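Towel talk, and a few dates for May

Hello again from the hall! I promised I'd write up the towel business, mostly so I can stop explaining it in the doorway with my coat half on. We roll now. We used to fold, and the folded stacks slid all over the shelf every time somebody pulled one from the bottom (me, usually). Rolls stay put and you can grab one without wrecking the rest.

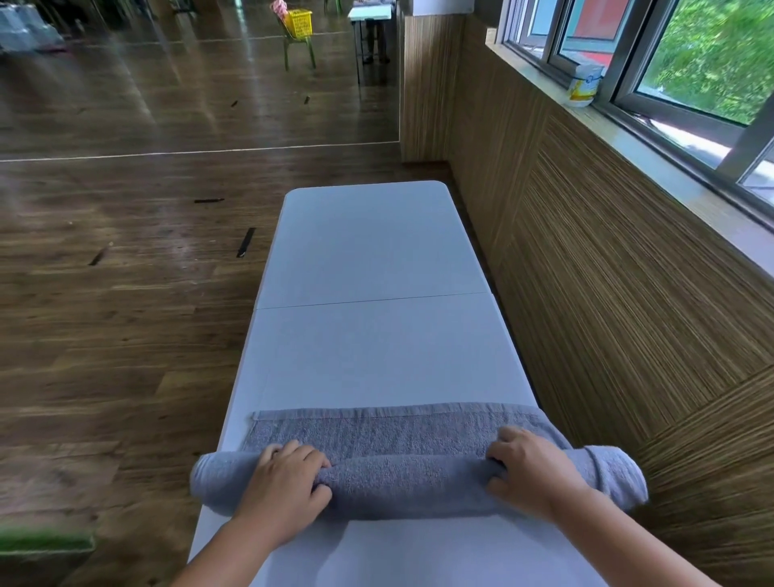
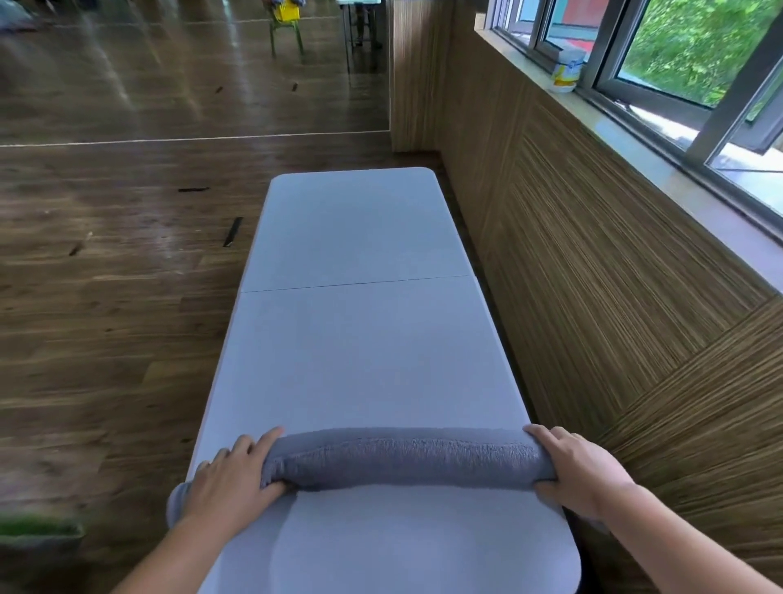
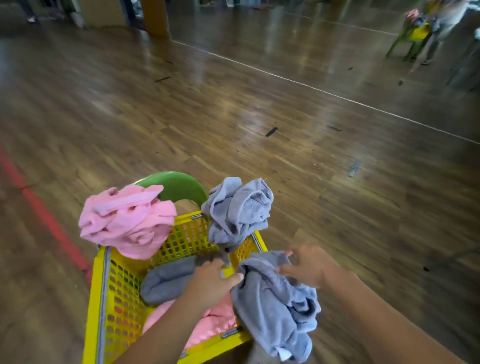 Rolling on the long folding table, and the yellow basket on its green chair.

I learned the method from Heriberto Palomino, who did laundry at the Skirnard baths for 7 years and has strong feelings about it. Lay the towel out flat, get the wrinkles out with your forearm, and start from the end nearest you. Keep your hands wide apart or the middle gets fat and the ends go floppy. I still get floppy ends on the big ones, and he still unrolls them and hands them back to me!

The shelf by the Pacheco room holds 50 rolls if you stand them up, fewer if you lay them down, so please stand them up. Gray ones on the left, pink on the right, blue wherever there's a gap. If you find one that smells a bit off, don't put it back, just drop it in the bin under the sink and I'll run it through again with vinegar.

Also, we're short on hand towels after the spring open day. If you have any at home that you're tired of looking at, bring them along in May, any color, frayed is fine. The really tired ones go to the Stelloditz animal shelter for bedding, and they've asked for old bath mats too.

Tea afterward as usual. I'm out of the good cookies.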